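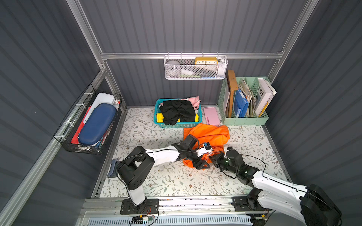
The teal basket on the leaf-print mat, mid-sort

I've had the Joltia basket since May and I'm still a little in love with it. It's plain teal plastic, it sits at the back of the mat, and it holds a surprising pile of clothes for its size. We sell it alone or with the mat.

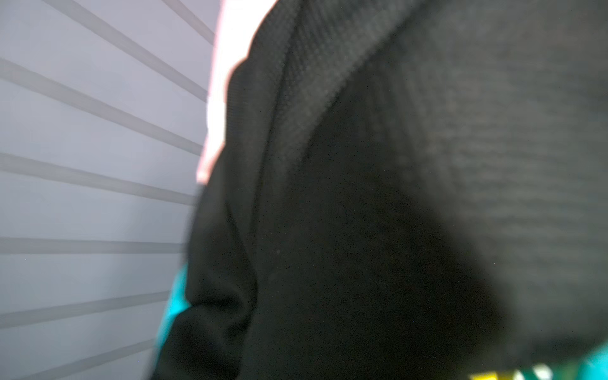 Baiba Grīnberga

Black clothes are my real test for anything in the laundry corner — they pick up every speck of lint going! The Joltia has no rough edges inside, so my knits come out without pulled threads. I've put mine through 70 loads and it hasn't cracked yet.

The Postau mat goes underneath (white, with gray-green leaves and little brown flowers). Spread your things out on it, fold the small ones, roll the rest. I get seven rolled tops in the basket, or four if they're thick.

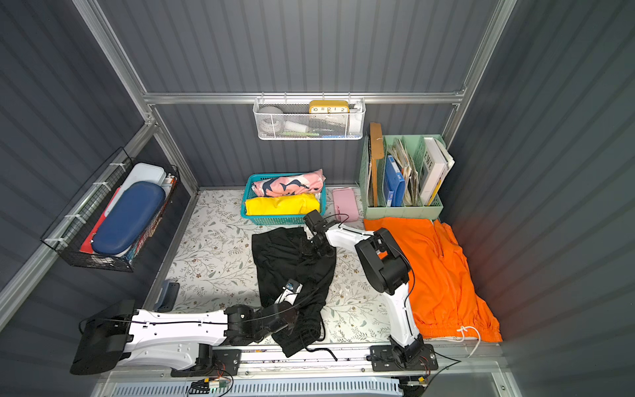 What goes with it

A mint-green file organizer keeps the papers upright in the back corner, and a white mesh basket hangs from the rail for whatever's left over. Add both at checkout and shipping is free.

One tip for anything with ribbed cuffs: pull them flat before you fold — bunched cuffs make a lumpy stack, and cords get tangled in everything. 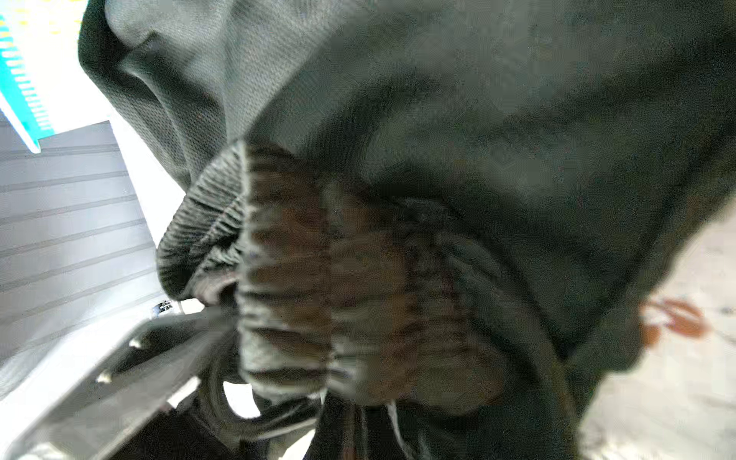 Iltach wrote in to say that sweatpants do better rolled from the waist down, with the cord tucked inside, and that two pairs fit side by side along the bottom of the basket.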